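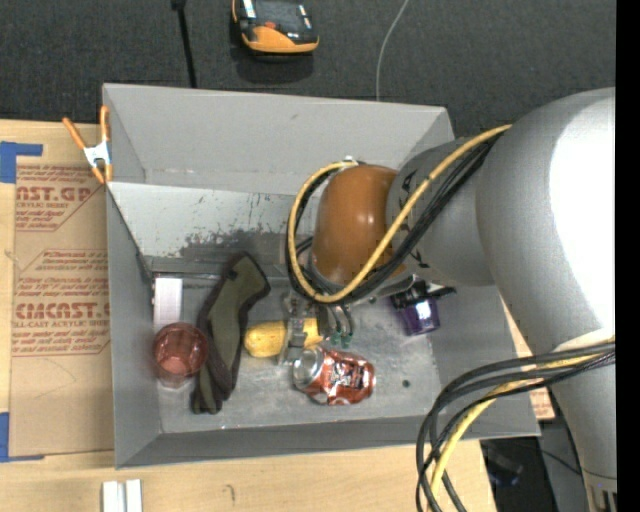 Sorting Room Assistant, Part-Time
Jonness Reuse Center
Posted Jan 28, 2019

Jonness Reuse Center is hiring a part-time assistant for the sorting room. We take in mixed household items from cleanouts, office moves and drop-off boxes, and sort them into goods that can be used again, materials for recycling, and trash. The room handled 4000 bins last year and the load has gone up with the opening of the Daneo Street drop-off.

What comes in

Most bins hold small everyday things, all mixed together. A single bin might have a plastic cup, a glove, a sponge and a crushed soda can in it. Larger goods such as furniture and lamps go to a different room and are not part of this job.

What you will do

Take bins from the intake rack and sort the contents at a table. Items go to one of five places: housewares, textiles, metal, plastic, or trash.

Check cups, jars and small containers for cracks and leftover contents. Anything with a lid gets opened before it goes further. If you can't tell what is inside, put it on the hold shelf and tell the shift lead.

Pair gloves and socks where possible. Single gloves in good shape are kept until the end of the month and then go to textile recycling.

Drop aluminum cans in the metal cart. They do not need to be flattened. Used sponges go in the trash.

Wipe down tables and wash out bins at the end of the shift. The bins get dirty quickly and some marks will not come out. Scuffed bins stay in use. Cracked ones are set aside for the shift lead.

Fill in the tally sheet for each cart when it leaves the room.

Hours and pay

16 hours a week over four afternoons, starting at 1:00 p.m. Pay is $11 an hour for the first three months, with a review after that. Extra hours are usually offered in December, when drop-offs are heaviest. You earn paid sick time from your first day.

What we are looking for

You should be able to stand for most of a four-hour shift and lift 30 pounds. You need to be comfortable handling dirty items. We provide work gloves, aprons and safety glasses. Closed-toe shoes are required and you bring your own.

You must be at least 18. No experience is needed and we train everyone on site. Basic reading and writing in English is needed for the tally sheets. Spanish is helpful at the drop-off window but not required.

The building

The sorting room is on the ground floor of the Yimer Building, 900 Adik Road, with step-free entry from the parking lot. The room is heated but gets cold near the loading door in winter, so dress in layers. There is a break room with a microwave and lockers. Bike parking is by the side entrance.

How to apply

Pick up a form at the front desk or send us a short letter with your phone number, the afternoons you can work and the date you could start. A resume is fine but you do not have to send one. Applicants we want to meet will be asked in for a short talk and one hour of paid sorting, so you can see the work before you decide.

The position is open until filled.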